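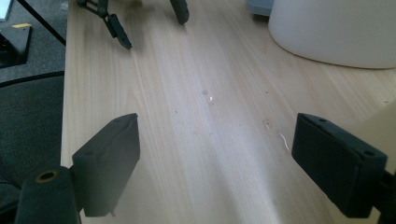

Blond wood tabletops

A blond wood tabletop is any table surface made from a pale timber, or finished to look like one, and left light on purpose. The usual woods are ash, birch, maple, beech and the paler cuts of oak, plus pine if you don't mind dents. I've been keeping this entry going for a few years now and I still get mail about whether bamboo counts (it's a grass, but I let it in, it behaves about the same under a coffee cup).

Grain

Straight grain comes from boards where the growth rings meet the face close to square. You get long, fine lines running one way, and they hardly fight with whatever you put on top. Flat-sawn boards give you the arches and flame shapes, which I love on a cabinet door and get tired of on a desk. Veneered tops can be either, and some of the nicest straight grain I've seen was veneer, so please don't be a snob about it!

Color

New maple is nearly cream. Give it a few summers by a window and it goes honey, or even a bit orange under an oil-based varnish. Water-based finishes stay paler. The Korum style of table, popular with small offices, was sold with a whitened oil that keeps the yellow down, and the Lahtinen tops I've worked on had something similar — soaped, I think, though the old care sheet doesn't say. Move your lamp and your fruit bowl once in a while or you'll have a map of them by April.

Light and glare

Pale tops bounce a lot of light. With a ceiling fixture or a window in the wrong spot you get a whitish stripe down the surface that wipes out the grain, and satin finishes do it too, just with softer edges. Matte oil helps. So does turning the table a quarter turn, and that's free.

Crumbs and dust

People assume a light surface hides everything. It hides pale dust pretty well, but dark specks show up right away, and grit is what scratches. Brush first, then wipe with a damp cloth along the grain, then dry it. I skip the spray polish.

Refinishing

For a solid top I go over it with 200 grit and finish at 400, always with the grain. My Matlow desk took me around 5 hours, not counting the evening I spent looking for the sanding block. On veneer I'd stay away from power sanders completely, you can go through the face before you notice.

See also: Brirover finish, soap finish, quarter-sawn lumber

Filed under: Furniture, Wood and Finishes, Tables

Contact the editor | Copyright, all rights reserved | Back to top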